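Search questions Search

Folding clothes in a shared room: what to do about wrinkles in one basket?

Posted in Laundry and Clothing, 5 Nov 2025

Dexter Talavera

We have one large room that gets used for everything. There are desks and office chairs along the wall, a round table toward the back where people sit and talk, and in the middle a rectangular table with a pale yellow cloth on it. I use the middle table for folding clothes.

My problem is with tops and other light clothes. I bring them up from the dryer in a plastic basket, the kind with holes in the sides, and if I get called away they sit there in a heap. By the time I get back to them they have hard creases across the front. I have tried shaking each one out and smoothing it with my hands, and that takes care of some of it but not all.

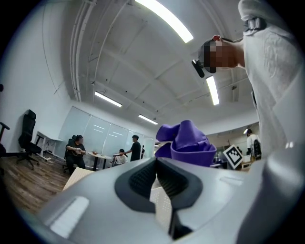

I don't want to set up an ironing board in there. The room is busy, someone is usually playing an instrument or having a conversation, and there are cords to step around already. I would like to be able to finish the folding at the table and carry everything out again in one trip.

Is there a better order to do this in? Also, does it matter that I am folding on a tablecloth? It slides when I press down on a sleeve.

Analyn Dalisay

The order matters more than the folding. Take the whole load out of the basket before you fold any of it. Lay the pieces flat on top of each other, widest ones at the bottom, with the sleeves out to the sides. It doesn't have to be neat. If you are called away at that point, the clothes are lying flat and the weight of the pile helps a little.

Then work from the top of the pile down. For a plain top I do this:

Put it face down with the neck away from you.
Fold one side in toward the middle and lay the sleeve straight down along it.
Do the same on the other side.
Bring the hem up to the neck, or in thirds if your shelf is shallow.

Put the folded pieces back in the basket standing on edge if they will stay up. If they won't, lay them flat and keep the pile low.

For creases that are already set, dampen your hand, run it over the cloth, and pull gently from the seams. Leave that piece on a hanger overnight. It works well on cotton and less well on thicker cloth.

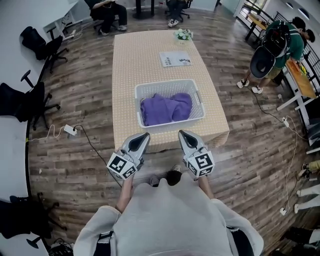
Reading time: 4 min

About the tablecloth, I would take it off while you fold. Move whatever is standing on the far end first. We had a vase on ours and I pulled the cloth with it still there in September, so I speak from experience. If you would rather leave the cloth on, put a bath towel down over it. The towel grips the clothes and you can press on a sleeve without everything moving.

Ronaldo Dimaculangan

Just hang them up. I stopped folding tops years ago and I don't miss it.

Sang-wook Byun

I agree with most of what Analyn wrote. Two things to add.

Check how full the dryer is. I used to run one big load and everything came out creased no matter how fast I got to it. With smaller loads I can leave the basket for a while and the clothes are still fine to fold.

Also look at the height of the table. If you are bending over to reach it, you will rush the last part of the pile. I put the basket on a chair beside me so the whole table is free, and I fold at the near edge so I'm not leaning. Don't use a chair with wheels for this unless it is up against the wall.

Dexter Talavera

Thank you. I tried the flat pile today with a towel under it and the sleeves stayed put. One shirt still had a line across the front, so that one is on a hanger now. I will try the smaller loads next.

Contact us | Copyright Mumero | Back to top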